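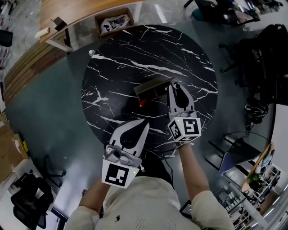

ホーム > サポート > お問い合わせ履歴 > 小物家具・収納

このサイトではクッキーを使用しています。閲覧を続けると同意したものとみなされます。

投稿:Efa Edwards 1月

件名:小さい棚がガタつく件(チケット3620番台から引き継ぎ、続きです)

こんにちは、Efaです。前のチケットが自動で閉じてしまったので、新しく立て直しました。担当の方が変わっていたらすみません、最初からもう一回書きますね。

ものはBroswoodの卓上用ミニ棚、焦げ茶の木のやつです。仕切りがついていて前が開いているタイプ。Bondgateの店舗で買いました。値段は3,620円、レシートはまだあります(財布の中でだいぶ薄くなってますが、なんとか読めます)。うちでは居間の丸テーブルの上に置いて、切手とか鍵とか糸とか、どこに行ったかわからなくなるものを入れるつもりでした。

で、症状です。立てて置くと右奥が浮いて、指で押すとカタッと鳴ります。中に物を入れても直りません。むしろ鍵を入れると鳴る回数が増えて、テレビを見ながらペンを戻すたびにカタッ、カタッと。家族から苦情が来ました!

前回いただいた返信では「設置面の水平をご確認ください」とのことだったので、まずそこからやりました。以下、やったことを順番に書いておきます。

■テーブルを疑う
うちの丸テーブルは黒い大理石柄で、白い筋がびゅんびゅん走っているやつです。表面がつるつるなので、最初は滑っているだけかと思いました。水平器のアプリを当てたらほぼ真ん中。向きを四分の一ずつ回して置き直しても、浮くのは毎回棚の右奥でした。テーブルのせいなら浮く角が変わるはずですよね? なのでテーブルは無罪ということにしました。

■床を疑う
念のため棚を床に直接置いてみました。灰色のコンクリートっぽい床で、目で見てわかるほどの傾きはありません。やっぱり右奥がカタッ。玄関の靴箱の上、台所の調理台でも同じでした。

■棚を寝かせる
開いている側を上にして寝かせると、まったくガタつきません。押しても静かです。背中の面は平らなんだと思います。正直このまま浅い箱として使おうかとも考えたんですが、この向きだと仕切りの中が深い穴みたいになって、切手をつまみ出すのがものすごく面倒でした。夫は「これはこれでいい」と言っています。私はよくないです。

■底を測る
定規を底に当てて光に透かしたら、右側の板の奥の角だけ隙間が見えました。名刺を挟んでみたら4枚でちょうど止まります。3枚だとまだ少し動いて、5枚だと今度は反対側が浮く。名刺の厚みは測っていないので、ミリでお答えできなくてごめんなさい。

■ねじを締め直す
説明書には「ねじは全部で11本」とあって、うちのも11本ちゃんと入っていました。全部ゆるめて、平らなところに立てて上から押さえながら少しずつ締め直し。これは前回の返信に書いてあった手順そのままです。結果は、前よりましになりました。名刺4枚が3枚になったくらい。鳴るのは鳴ります。

■フェルトを貼る
Lewisで家具用の丸いフェルトを買ってきました(129円)。四隅に一枚ずつ貼って、右奥だけ二枚重ね。これで音はほとんど消えました! ただ、翌朝見たら二枚重ねのほうが横にずれて、端っこがぺろっと出ていました。つるつるの天板の上で棚を引っぱって動かす癖があるので、私の使い方もよくないのかもしれません。はがして貼り直したら粘着が弱くなってしまい、今は外してあります。

というわけで、今の状態は「ねじは締め直し済み、フェルトなし、立てると小さくカタッ」です。

お聞きしたいのはこのあたりです。

まず、右側の板だけ交換してもらうことはできますか。棚まるごと返送だと、また箱を探すところからなので、できれば避けたいです(箱は猫が使っています)。

それから、底をやすりで少し削るのは保証の対象外になりますか。近所の人に「紙やすりで左を落とせばすぐだよ」と言われたんですが、焦げ茶の塗りがはげるのがこわくて手をつけていません。底だから見えないとはいえ、ねえ。

あと、Jotodiaのシリーズに付いている調整できる脚、あれはこの棚にも付きますか? 底に下穴がないので自分で開けることになると思うんですが、板の厚みが足りるのかどうか、売り場では誰に聞いてもはっきりしませんでした。

【追記・夜9時】
もうひとつ気づきました。真ん中の仕切りを手前に軽く引くと、ガタつきが一瞬なくなります。手を離すと戻ります。仕切りの溝がきつくて、全体をねじっているのかも? いったん仕切りを抜いて組んでみようと思ったんですが、奥まで入っていて手では抜けませんでした。木づちは持っていません。ゴムのへらで叩いたらへらのほうが曲がりました。

抜き方のコツがあれば教えてください。返信は夕方以降だと助かります。それまでは寝かせて使っておきます。

Efa

前のチケット | 次のチケット | 一覧へ戻る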